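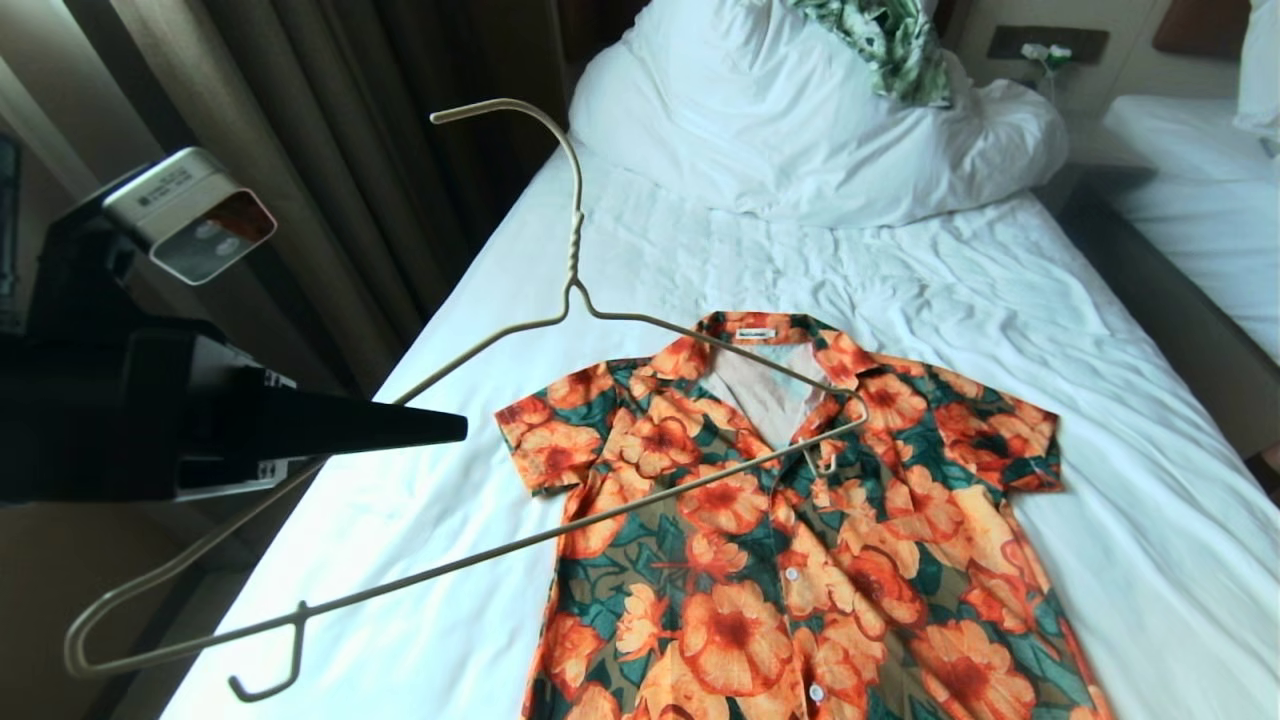

About Trernico

Trernico is a shared workshop for people who build robots in their spare time. We started in a garage on Lammers Street with 4 members and one arm that could not hold its own weight. We now have 22 members and a rented unit behind the Cavmont building, with a mill, two printers and a long bench for wiring.

Our main project is Gusia, an arm and gripper meant for handling clothes. Shirts are harder than boxes. A collar folds over, a sleeve catches, and a wire hanger turns in the grip. The current fingers are version 6. Earlier ones were too wide at the tip to get under a collar.

We work on Gusia wherever there is room for it - at the unit, in members' homes, or away on a group trip. 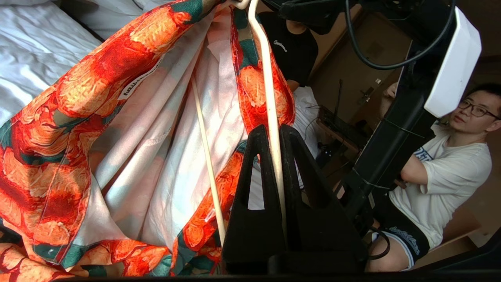 Gripper fingers on the hanger, with the print shirt.

Members pay 20 dollars a month, which covers rent and shared tools. Motors and boards are bought by whoever is leading the build. Drawings for the fingers are free to any member who asks, and we keep notes on the versions that failed as well.

New members can join at any time except July, when the unit is closed. No experience is needed, but you should be willing to solder.

Page last updated 2021-06-06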